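February, notebook, dye + textile bench. Started 9:40, late.

Blue cloth, second round. Still mottled. Darker patches haven't moved since the last rinse so I'm calling it uneven uptake, not dirt. Iveta thinks we crowded the pot. Probably right, 300 g of cloth in there and I was stirring with one hand while on the phone to Trerndale about the delivery.

To do before it goes on the table for the Zusurden evening:
- lint roller, both sides
- press, medium, NO steam on the hem
- decide if the patches are a feature (Miloslav says yes, Vlasta says absolutely not)

Layering. Tried the small floral over the top end of the blue. Pink and white on that grayish green, sits quieter than I expected. Red/purple print next to it is too busy, fights with everything. Would keep it folded so less of it shows, or leave it out and use it for the side shelf. Branislav wants it in. We'll see.

Creases: cloth was folded wet overnight, my fault. Note for next time, hang it on the long rail even if its only for an hour.

Flowers: whites, pale pink, cream, plenty of green. Goes with the floral cloth better than with the blue. Want one yellow thing near the top and no more yellow than that. Tín to ask Morris if they can do the same bunch again, same price.

Room got crowded once everyone wanted a look. Hard to judge color with people that close to the light. Blue cloth with the two prints, then the bouquet: 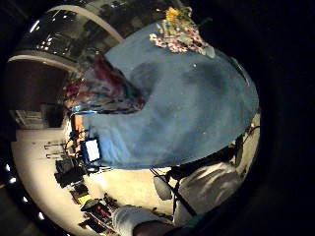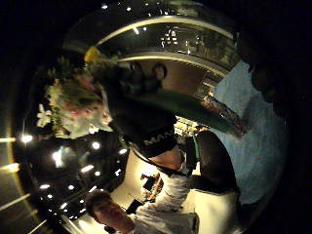 Recipe changes for round three, writing down before I forget:
- bigger pot, 4 short soaks instead of one long one
- salt in first, fully disolved, then cloth
- wet the cloth out properly, I skipped this
- swatch from the same bolt in with it, label it B4

Branero thread sample came, shade is off, too green. Sent back a snip of the old one. No answer yet.

Vlasta has the iron until lunch. Hem after that, by hand if the machine is still eating thread. Need the white lamp back over here for the hem, overhead is useless after 4.

Ask Iveta where the other floral piece went, there were two cut.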